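Budget for grippers - printed fingers vs. a bought set?
Forum: Small Shop Automation > Buying and Planning

vpalma_trototbridge
Posted Wednesday, October 5, 2022
I have to turn in an equipment number for January and I'm stuck on one line. Pirkomside quoted us 3,941 for a gripper package with two sets of fingers. Drovo wants 1,395 for the bare gripper and says we can print our own. My boss sees those two numbers and thinks we're done talking. I'm not so sure. Has anyone here run printed fingers long enough to say what they really cost?
Violeta Palma

kettlebend
Go with the cheap one. We print all our fingers and a pair costs next to nothing in plastic. The rest of that Pirkomside quote is a nice folder and a phone call.

oldrelay
"Next to nothing in plastic" is how these budgets go wrong. Who draws them? Who reprints them when the part changes? I put 60 hours into finger shapes on our first cell and none of it was on the purchase order.
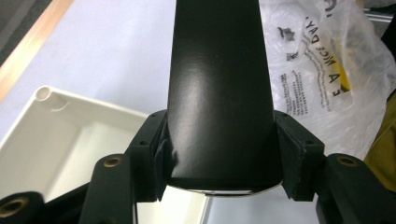 Flat pads on a round part is where I lost most of that time. Smooth coated stuff that tapers is the worst of it, you get very little contact and you end up squeezing harder than you want to. Price some kind of liner or a curved pad before you believe any quote, theirs or Drovo's. And put brass inserts on the list if you print. Screws straight into plastic didn't last for us.

kettlebend
60 hours is a lot. I'd say you were learning CAD on the clock.

oldrelay
Partly, sure. So will she be, unless she has somebody.

vpalma_trototbridge
I don't have somebody. I have a printer and a guy who likes it.

m_dunning
Has either one tested YOUR parts? Rivadeneira charged us 900 for a trial and I grumbled, but it killed a purchase that would have been a mistake. If Pirkomside won't grip your actual part before you pay, I'd treat the 3,941 as a guess with a logo on it.

kettlebend
900 for a trial is two thirds of the Drovo gripper. Just buy the thing and try it.

m_dunning
And if it doesn't hold you own it. Ask about returns first, some of these places get very quiet.

vpalma_trototbridge
Pirkomside says the trial is "available on request," no price. I've requested. For now I'm putting in the Drovo number plus a separate line for labor, and I expect to get yelled at about the labor line.

oldrelay
Leave it in. Let them cross it out themselves.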